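Small things, shallow boxes: talk notes for the Zemgate home skills evening

2025-10-07

Length: 30 minutes, then questions. Slides advance on the clicker, spare batteries in my coat.

Opening

Good evening, and thank you for coming out in the rain. I want to talk tonight about the stuff that lives at the bottom of bags, on windowsills and down the side of the bed. Chargers, keys, lighters, hair grips, the little screwdriver from the glasses kit. I love this subject far more than is reasonable, so if I speed up, wave at me.

Ask the room: who has looked for something small today? Wait for hands. Ask who found it. Let them laugh, then go on.

Why small things go missing

Big things have a place because they have to. You can't put a wardrobe down absent-mindedly. A small thing gets put down wherever your hand happens to be when the phone rings, and your memory never bothers to file it.

When we ran the diary project in Girermont last March, 50 households wrote down every search for a month. They sent us more than 200 entries, and my favourite part was the column for where the thing was found. Again and again, it was in plain view. People had looked straight at it! It was sitting on something busy, or under one sheet of paper, or next to something the same colour.

(Pause here. Read the diary entry about the tape measure on the ironing board.)
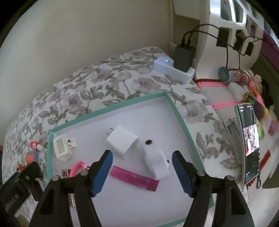 So, the shallow box. A deep drawer hides things from you in layers, and you end up stirring it like soup. With a lid or a tray you get one layer, and one look does the job. It costs nothing if you save the lid from a gift box – please don't go out and buy a set of matching organisers on my account.

Pass the three lids round now. The Flirnier biscuit one is the best size for a hallway. The long one is good for pens and terrible for everything else.

Where to put it

Put it where you already drop things. This is the bit people fight me on! They want the tray in the tidy place, by the door, like in a magazine. But if you empty your pockets on the bedroom chair, then the tray goes by the bedroom chair. Spend a week noticing where your hands go before you move anything.

Mention the Rastogi hall group here, who put a tray beside the kettle and have kept it going ever since. Skip if running late.

The weekly tip-out

Once a week, tip the whole lot out on the bed or the table and put back only what you'd miss. It takes 3 minutes. Dead batteries go to the collection point, coins go in the jar, and mystery screws get one more week and then they're off. Lighters and button batteries want a high shelf if there are little ones in the house – say this slowly, and say it again at the end.

I do mine with the radio on and I really look forward to it.

Questions I usually get

What about cables? Separate box, each one looped and tied. They get a whole talk of their own in the spring.

What if I share a house with someone who won't do it? Give them their own lid and never touch it.

Close

Thank them, point to the sign-up sheet by the tea urn, collect the lids back in.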